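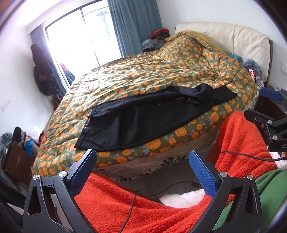

周二早上去Firnthorpe的火车晚点了，我到站的时候嘴里还嚼着半个三明治，Sandrine Renaud已经在出站口跺脚了。她是Cerkenance实验室的，负责数据采集这一块，之前跟我通过几次邮件，每封都特别短，我还以为是个很严肃的人，结果一上车就开始跟我抱怨停车费，一路抱怨到地方。

先交代一下我为什么跑这一趟。我写过一篇机器人叠衣服的文章（就是评论区吵翻了的那篇），里面有一句说“演示视频都是在一张干干净净的桌子上拍的”。Sandrine看到了，来信说：那你来看看我们的，我们不用桌子。就这么一句。我当天就回信说去！

按我的想象，参观嘛，总得先进一栋楼，刷卡，穿鞋套，看一排机械臂。都没有。车直接开到一条住宅街上，停在一户人家门口，门口两个垃圾桶，一只猫从窗台上瞪我们。Sandrine从后备箱里拎出一个很沉的塑料箱子，用脚后跟关上车门，说：到了，今天在卧室干活。

开门的是Carol Yeoman。她是他们的采集员，以前在Flendby的洗衣房干过好多年，叠床单的手速我后来亲眼见识了，真的快。她一边让我们进门一边说鞋随便放，水壶刚烧开，楼上有点乱，没收拾，是Sandrine不让收拾。

没收拾这件事他们是认真的。实验室给每个采集员一张纸，上面写着去之前不要整理房间，不要把东西挪开，衣服在哪儿就在哪儿。我上楼一看，嗯，执行得很到位。床上是一床蓬松的被子，橄榄绿的底子上印着橙色的、像南瓜一样的果子，揉得一团一团的，靠近床头那边拱得老高。被子上斜搭着一件黑色的衣物，床头还塞了一条芥末黄的毯子。窗边挂着一大片深色外套和包，抽屉柜那边又堆着一堆衣服。床前面是一条橘红色的抓绒毯，毛茸茸的，挨着另一条绿的。我第一反应是，啊，跟我家一样，顿时放松了。

然后箱子打开了，里面就是今天的主角，两把手持夹爪。

我得讲讲这东西，因为在去之前我自己也没完全搞明白。机器人学动作，常见的一条路子是遥操作：人坐在旁边，拿着控制器指挥一台真的机械臂，机械臂做一遍，数据就记下来一遍。问题是机械臂又重又贵，搬进谁家卧室都是一场灾难（Sandrine的原话是“你先试试把它弄过楼梯拐角”）。手持夹爪的思路是把机械臂整个省掉，只留下最前面那个爪子，让人直接拿在手里去干活。镜头就装在夹爪上，所以录下来的画面跟以后机器人自己看到的很接近，手指张开多大、整只爪子在空间里怎么走，也都一块儿记下来。之后拿这些去训练，再把同样的爪子装到真的机械臂末端。

样子嘛，比我想的朴素多了。黑色的手指，张开像个大V字，中间镂空成三角形，内侧贴着蓝色的垫子，上面是细细的菱形纹路。我上手摸了摸，有点像新自行车的把套。镜头视野非常广，广到墙都是弯的，床也鼓出来，第一次看回放的时候我有点晕，喝了口茶才缓过来。Carol说她刚开始那阵子也晕，现在看正常照片反而觉得窄。

为什么非要这么广？我问了。Sandrine说布料这东西最烦人的地方就在于，你抓住一个角，另外那个角跑到哪儿去了你得看得见。镜头窄的话，裤腿一甩就出画面了，模型只能瞎猜。而且叠衣服是两只手的事，左手的镜头里最好常常能看到右手那把在哪儿，这样两边的位置才对得上。我后来看回放时特别留意了一下，确实老能看见另一把从旁边探进来。

好，看Carol干活。

她双手各握一把，站在床前，先不动，大概是在喘气，我正想说话，Sandrine冲我比了个嘘的手势。每一段开头都要留一小会儿静止，给定位用的，人一晃就得重来。然后她动了。夹住裤腰，提，抖一下，放平，换手，去找裤脚。动作比她平时徒手叠慢得多，她自己也说像戴着烤箱手套弹钢琴。但是很稳，手指合上之前总会停那么一丁点儿，像在确认。一条裤子叠完，放下，退半步，结束。一段差不多就这么长，规定是不超过30秒，超了就切成两段。

紧接着下一句把我逗笑了。Carol转过身，一把抓起刚叠好的裤子，团成一团，往床上一扔，再来。

她扔的姿势还有讲究！不能每次都扔得一样。有时候从肩膀上往后甩，有时候就松手让它掉下去，有时候故意让一条腿压在自己身上。Lim方法的关键就在这儿（他们管整套流程叫Lim，我问是什么的缩写，Sandrine说不是缩写，是白板上一个没写完的词，后来大家叫顺口了。我选择相信）。Lim的规矩大致是这样：同一件衣服在同一个地方只叠几遍，然后必须换，换衣服，换床上的位置，或者换房间。一个人一天最多采两个小时，多了手会酸，动作会走样，而走样的动作模型也照单全收。

我站在那儿想，那产量不是很低吗？一般人总觉得数据越多越好嘛。

Sandrine等的好像就是这个问题，立刻掏出笔记本电脑，坐到楼梯台阶上（房间里实在没地方坐）给我看。他们做过一个对比。一边是在实验室里铺一张台子，灯光固定，几件T恤翻来覆去地叠，攒了很大一堆数据。另一边是从各家各户的卧室里挑出来的，总共大约200段，少得可怜。两边训练出同样结构的模型，拿到一间谁都没采过的屋子里去试。台子那边练出来的，在台子上漂亮极了，一到床上就发懵，抓着被子不放，想把被子叠起来。

想把被子叠起来！我笑出声了，楼下的猫叫了一声。

卧室那边练出来的呢，动作没那么漂亮，角对不齐，袖子有时候会忘在外面。可是它知道哪个是衣服哪个是床。碰到花被子、碰到毯子、碰到旁边还有别的衣服堆，它基本都能把该拿的那件挑出来。Sandrine的解释是，在台子上，模型根本不需要学“衣服是什么”，它只要学“背景里不一样的那块”就够了，于是它就偷懒学了这个。到了一间满地都是布的屋子，这招马上失灵。

这段我听得特别过瘾，因为我一直隐约觉得演示视频里那张干净桌子有点问题，但说不清问题在哪儿。

当然我也挑了刺（不挑刺我来干嘛）。我说那你们试的那间屋子，是不是也挑过的？她承认，试的屋子不多，而且都在Firnthorpe附近，房型差不多，床也差不多，换到一个完全不一样的地方会怎样，她不敢说。另外叠得整齐这一项，怎么打分也还在吵。Carol觉得模型叠的没有一件合格，放在她以前那个洗衣房全得返工；组里别的人觉得能塞进抽屉就算成功。两套标准打出来的分数差很远，所以她叮嘱我别写什么成功率，我就不写了。

还有一个麻烦，是线。我本来以为这东西是无线的，Carol说要是就好了。线会绊脚，会被床角勾住，还会搭在衣服上一起被夹起来。有一回她把线跟一条围巾叠到一块儿去了，叠得还挺平整，那一段至今留在组里的电脑上，谁心情不好就放来看看。我问这种片段会不会拿去训练，Sandrine说单独归一类，标成“失败但有意思”，先不用，以后也许教模型认错的时候能派上用场。

隐私的事我也问了，毕竟是拍人家卧室。流程比我想的啰嗦：采之前要签字，照片、信件、屏幕这些要么先收走，要么事后打码，采完屋主自己先看一遍，看着不舒服的片段当场删。这么一来就跟“不许收拾”那张纸有点打架，到底什么算隐私，什么算乱，Carol说她每去一家都得跟屋主掰扯半天。有个屋主死活要求把一双旧拖鞋打码，他们也照办了。

茶喝完，轮到我试。

我的天。太难了！首先夹爪比看上去沉，举一会儿前臂就开始发抖。其次你完全没有指尖的感觉，裤子到底夹没夹住，只能用眼睛看，而我的眼睛习惯了根本不看手。第一次我夹住的是被子，一提，半张床的被子跟着起来了，我跟那个台子上练出来的模型犯了一模一样的错误。Carol在后面笑得直拍门框。第二次好一点，夹住了裤腰，但是另一只手找裤脚找了半天，等我找着，裤腰滑了。Sandrine在旁边很客气地说，新手都这样。她没有提出要保存我那段。

倒是有一个小窍门，是Carol教我的，我觉得比什么论文都有用：别去夹布的边，去夹布的褶。平摊着的布边贴在床上，手指根本插不进去；褶子是拱起来的，一夹就有。她说这是她自己琢磨出来的，刚来的时候手册上写的是“抓取衣物边缘”，她照着做了几天，气得要命，后来偷偷改成抓褶，结果组里发现她采的那批数据特别好用，回头把手册改了。我问Sandrine是不是真的，Sandrine说是真的，而且改手册的时候还拼错了Carol的姓。

这也是我这次最大的收获吧。以前看这类研究，我总盯着模型那头，多大啦，什么结构啦，采集的部分就当成体力活一带而过。可是站在那间卧室里看一上午，你会发现大量的判断都是Carol在做的：从哪儿下手，什么时候换手，这一团要不要先抖开，抖几下。模型学到的就是她的这些习惯，好的坏的都学。Sandrine说他们试过能不能从机器人的动作里认出是跟谁学的，组里的人看一眼就能喊出名字来，Carol教的那个，放下衣服之后会用手指侧面轻轻抹一下，把褶子抹平。我特意回去看了回放，真的，每次都抹。

中午我们在街角吃了薯条，Sandrine接了个电话，说下午换一家采毛巾，问我去不去。我想去的，但回程票改不了（便宜票的代价）。她说毛巾比裤子容易，没什么看头，等他们开始弄套被套的时候再叫我来。

套被套！我自己都套不明白，每次都把自己套进去。Carol听了直摇头，说她不干这个，谁爱干谁干，Sandrine说那合同里写了，两个人就在薯条店门口争起来了，我看了看表，赶紧往车站跑。

想去看的朋友：Cerkenance平时不对外开放，不过四月他们会在Firnthorpe的图书馆摆一天摊，夹爪可以上手试，裤子也是现成的。去的话记得夹褶子，别夹边，也别穿袖口太宽的衣服，我那天就把自己的袖子夹进去了。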